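**Work and Automation, Session 3: Who sets the table?**
Handout, February 15, 2025

Read the Pakance case before class. It's short, and the vendor's version is shorter.

Pakance assembles snack trays for offices and conference centers. Its Destgate site has 57 people on the tray tables. In January the company signed with Dirnolix for a trial of two-armed robots on the simplest station: one plate, one wrapped snack. The brochure calls this "relief from repetitive work." Ask who requested the relief.

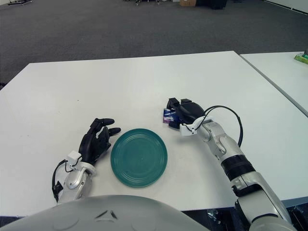 A station job gets described as one motion, and that is how it gets priced. The people who do it describe something else. They notice a torn wrapper, they swap places with a coworker whose wrist hurts, they tell the supervisor that the supplier has changed the pack size again. None of this is in the job description, so none of it was in the trial plan either.

**Claims to test**

1. *"No one loses a job."* Pakance promised this for the length of the trial. The promise has an end date. What happens to hours, overtime and temp contracts is left out.
2. *"Workers move up to supervising."* Three people were trained as robot attendants. Their pay grade did not change. They now wait, watch and step in — which several of them found more tiring than packing.
3. *"The robot works at a human pace."* Whose pace, and over what stretch of time? The target is 400 trays a shift. The brochure gives a rate but does not say whether stops were counted.
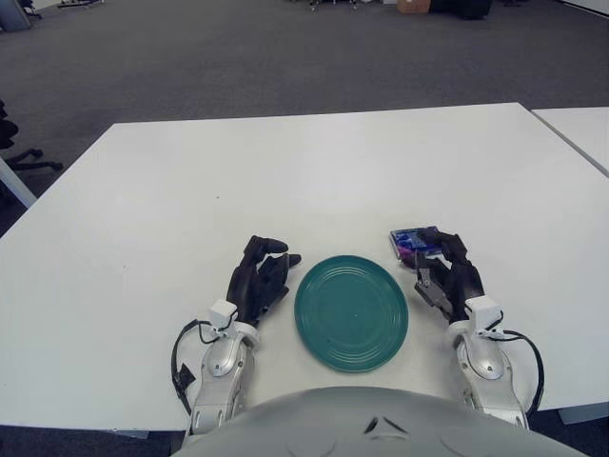
Compare the Steinbach plant, where the same kind of station was left to people and the money went into better tables and a longer break. Management there reported fewer complaints and nearly the same output. I would be careful with this too. It was one plant, and the report was written by the people who had made the decision.

**Terms**

- *Residual work*: whatever is left for people after the machine's part has been cut out. Often scattered, hard to schedule and easy to underpay.
- *Attendant*: a title to be suspicious of until you've seen the wage slip.
- *Trial*: check who can end it, and on what grounds.

**For discussion**

The staff survey at Destgate had 199 responses, more than three times the number of people on the tray tables. Who else was asked, and how would that shift the result?

Bring one page on a task you have done for pay. List the parts a time study would miss. Handwritten is fine.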